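Wednesday, November 11, 2020

Finally got a full session in with mismatched finger pads on the hand-held gripper, and I'm really happy with how it went! Left finger has the blue pad, right finger has the dark ridged one. I'd been putting this off for weeks because it felt like cheating to run two materials at once, but it is by far the quickest way to feel the difference. You squeeze, you lift, and your hand tells you which side is slipping first.

Setup otherwise the same as the last entry. Fotow controller board, stock firmware, sample rate at 200 and left alone. The Dabbas springs are back in the linkage (the stiffer set is in the drawer with the label half off, please don't bin it). I did all the lifts on a made-up bed with the quilt on, no bench at all. Fingertips behave so differently when the surface underneath gives way. On the bench they hit, stop, and close flat. Over a quilt they sink in a little and you scoop, and if you're careless you pick up the bedding too. Did that a lot in the first ten minutes. Got better.

### Towel lifts

Started with the striped terry towel because loops are the hard case for the smooth pads. Folded it, rolled it, and went in from above with the fingers either side of the thick fold. The trick seems to be closing slowly until the pile flattens and only then lifting. If I lift while the pads are still pushing through the fuzz, the top layer comes and the one behind it stays.

With a slow close I can get the whole bundle up with just the underside sagging a bit between the fingers. The sag bothers me less than it used to. It's a soft load, it's going to hang somewhere, and as long as both pads are pressed well in I count it as a good hold.

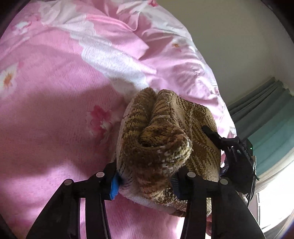

### Pads, first impressions

- **Blue:** grabs early. Very forgiving if I come in crooked. Drags on release though, and the towel wants to follow the finger when I open up.
- **Dark ridged:** needs more squeeze before it bites, then holds beautifully and lets go clean. I like this one more than I expected to.
- Together: a bit of a twist in the bundle as it leaves the bed, always toward the same side. Need to swap them left for right and see if the twist swaps too.

### Log and loose ends

191 lifts logged, 2 files I can't open. Both bad files are from before I reseated the connector on the housing, so I'm blaming the connector for now. Green light stayed on the whole time, which means it's no use as a check on whether we're writing data. Would love a second light for that.

Pivot pins feel good, no play that I can find. The cables on the right are still in the way of my knuckles when I rotate the wrist inward. Shorter ones, or a clip?

Next: same towel on the Vivbridge arm with matched ridged pads, so we can compare a hand and a motor on the same fold. Also want to try the Tradine foam behind the blue pad. Can't wait for that one.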